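3.2 Enclosures and feeding routine

The study took place at Sornthorpe, an indoor sea-life centre with two linked pools. The larger pool held the bottlenose dolphins on public view and the smaller was used for rest and veterinary checks. Water was drawn from the Cistlow estuary and filtered on site. Before the study, fish was given by hand at fixed times, and the animals gathered at the feeding platform well before staff arrived. Swimming in tight, repeated circles was most common in this waiting period.

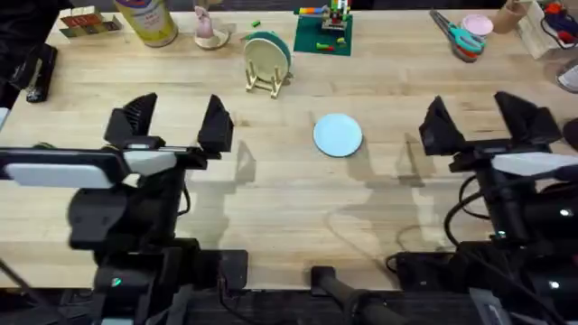 3.3 Observation method

Behaviour was recorded over 72 sessions, each lasting 35 minutes. An observer on the upper walkway noted the activity of one animal at a time, using the Tasari checklist with 2 changes. Head pressing against the pool wall was scored apart from other contact with the wall, and floating at the surface was split into rest and begging. Sessions were dropped if the pool was being cleaned. Recording ended in December, before the winter closure.

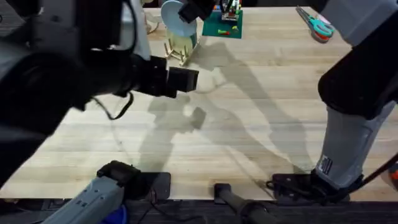
Figure 2. Two-arm bench, with the left gripper above the tabletop.

3.4 Changes to feeding times

In the second half of the study, feeding times were varied from day to day and part of the ration was placed in floating feeders. The total weight of fish was unchanged. Circling fell in the hour before feeding but rose slightly in the evening, when the hall lights were dimmed. Abdella, the oldest female, showed little change in either period. She had lived in the pool longest and often stayed near the gate between the two pools.

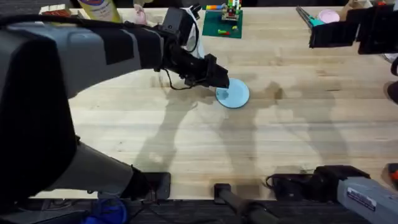
Figure 3. Left gripper at the edge of a round light blue disc on the tabletop.

A total of 112 wall contacts was scored across both periods. Most were brief and left no mark that could be found at the next veterinary check. Head pressing was too rare to compare between the two periods and is reported separately in Section 4.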